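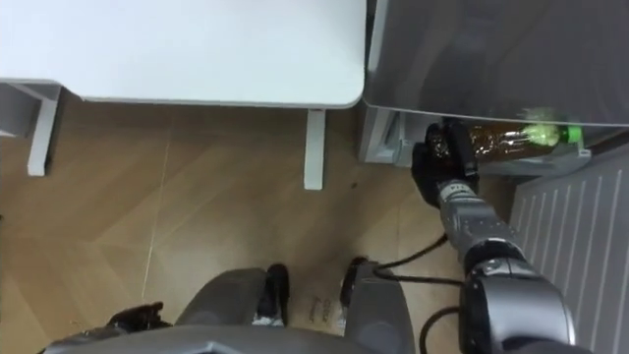

A question came up in the comments on my last post, and the answer was too long for a reply. The reader wanted to know what happens between a state supreme court agreeing to hear a case and the day of oral argument. I spent six years as a clerk in an appeals office, so most of this is from memory, checked against the current rules.

The case the reader had in mind is the Zornano water rate appeal. The city of Prarnport raised rates on a single class of industrial user, Zornano sued, the trial court sided with the city, and the court of appeals reversed. The high court took it up on one question only: whether the rate is a fee or a tax. Everything else in the lower court opinion is left alone.

That limit matters more than the news coverage suggested. When a court grants review on a stated question, the parties are expected to brief that question. They can mention the others in the background section, but an argument outside the grant is usually treated as not properly before the court. Two of the articles I read said the justices would "decide whether the rate was fair." They will not reach fairness at all unless they rewrite the question, and they have not done so.

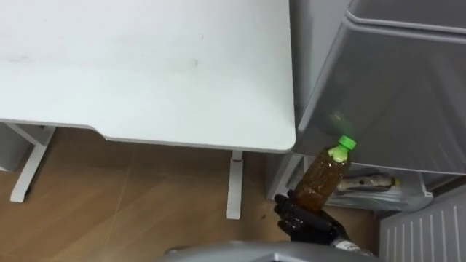

After the grant, the record has to be sent up. In this case the record is 1,796 pages, mostly rate studies and meeting minutes. The size is ordinary for a utility dispute. The trial court clerk certifies it, the appeals clerk checks the index, and any gaps are fixed by a motion to supplement. Gaps are common. Exhibits that were discussed at trial but never formally admitted are the usual problem, and the parties often do not notice until someone tries to cite one.

Then the briefs. The side that lost below files first, so here it is the city. The response comes next, and the reply is optional, although I can't remember a case where the first party skipped it. Friend-of-the-court briefs are due shortly after the side they support has filed. Teteck, which pays under the same rate class, has already asked for leave to file one. Requests like that are granted as a matter of routine when the filer has a direct stake and the brief is short.

Irfan Kiani wrote to ask whether such briefs have any effect. Some do. The useful ones tell the court something the parties had no reason to say, such as how a rule would work in a different industry. The ones that repeat the main brief get skimmed.
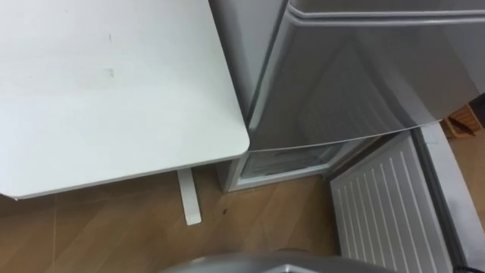
Extensions are where the calendar slips. The first request is nearly always granted if the other side does not object. A second needs a real reason, and "counsel has other cases" is weak. My guess is that the city will ask for one, given that its lead attorney, Defne Soylu, entered her appearance only this January. She will want time with the record.

Once briefing closes, the case goes on the argument list. Each side gets a fixed block of time, and the first party may save part of it for rebuttal - this has to be stated at the start. The justices have read the briefs by then, along with a bench memo written in one of the chambers. The memo is internal and is never released.

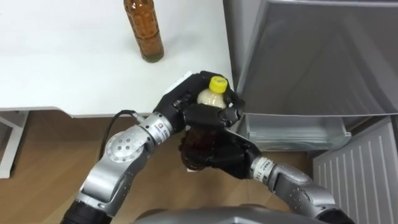
One correction to the earlier post. I wrote that a tie vote sends the case back for a new trial. A tie leaves the court of appeals decision in place, with no opinion and no value as precedent. I had mixed it up with a different procedure, and I have fixed the text.

The docket is public. Search by party name, since the case number changed when review was granted and the old one now returns nothing.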